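Workshop Building Walk-Through – Checklist and Comments
Site: Kundura, ground floor and mezzanine
Walked by: Verena Frei and Quang Tiêu
Copy to: Živko Tomić
Month: September
Start: 8:15 a.m.

Marks used: OK, FIX (repair before next walk-through), NOW (same day), N/A.

Exits and routes

Main entrance door opens fully and latches – OK
Rear exit clear on both sides – FIX
Pallets outside the rear door again. The door opens, but only to the width of one person. Delivery drivers need to be told to use the marked bay by the fence.
Exit signs lit – OK
Emergency lights on test – FIX
The unit over the mezzanine stairs went out before the test was over. Battery is on order from Girnard.
Stair treads and handrail – OK
Nosing on the bottom step was reglued after the last visit and is holding.

Fire equipment

Extinguishers on brackets, pins and seals in place – OK
Extinguisher tags current – OK
The one by the paint cabinet is due for replacement in 2028. Add it to the long-term sheet.
Fire door closers – NOW
The corridor door was wedged open with a folded mat. Mat removed while we were there. Second time this year, and a sign has not helped. Quang suggests a magnetic hold-open tied to the alarm. Živko to get a price.
Alarm panel shows normal – OK
Call points visible and not blocked – OK

Electrical

Panel doors closed, clear space in front – OK
Breakers labeled – FIX
Numbers 2 and 5 still have handwritten tape that has faded. Please print new labels and don't write over the old ones.
Extension cords – FIX
One cord run under the rubber mat at the packing bench. Move it to the overhead reel.
Outlet covers – OK
GFCI test at sink and outside outlet – OK

Storage and floors

Shelving anchored – OK
Load signs on racks – FIX
Missing on the three racks Clevau put in over the summer. Tomás Patrício has the load figures and will send them over.
Ladders – OK
Floor drains – OK
Slip hazards – FIX
Water on the floor under the drinking fountain. Could be the supply line or the drain fitting, we didn't take the cover off. Put a cone there until the plumber has been.
Flammables cabinet closed and latched – OK

Walls, ceilings and paint

Ceiling tiles – FIX
Stain on the tile nearest the roof hatch is larger than in the last report. Check the hatch seal before replacing the tile.
Wall surfaces – OK
Repainting from the spring has held up. Leave the leftover paint on site for touch-ups, with the color code written on the lid.
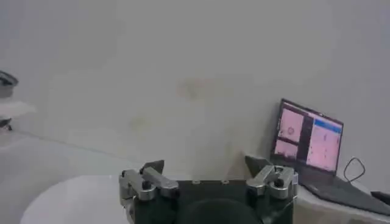

Wall surfaces: pale gray-white wall, gripper in foreground.

Corner guards – FIX
Loose at the loading end. Needs longer screws.
Windows and blinds – OK

First aid and welfare

Kit contents against list – FIX
Short on burn dressings and medium gloves. Thư Chu has the order form.
Eyewash station flushed – OK
The log was signed every week, which is better than last time.
Restroom ventilation – OK
Kitchen refrigerator – OK

Carried over from last walk-through

Gutter at the north corner – still open. Diệp has quoted for it and is waiting on a signature.
Bike rack bolts – closed.
Key list – still open. Two names on it no longer work here. Verena to collect the keys and update the list.

Finish: 10:40 a.m.
Send corrections to Verena before the next walk-through. FIX items not closed by then go to Živko with a date next to each one.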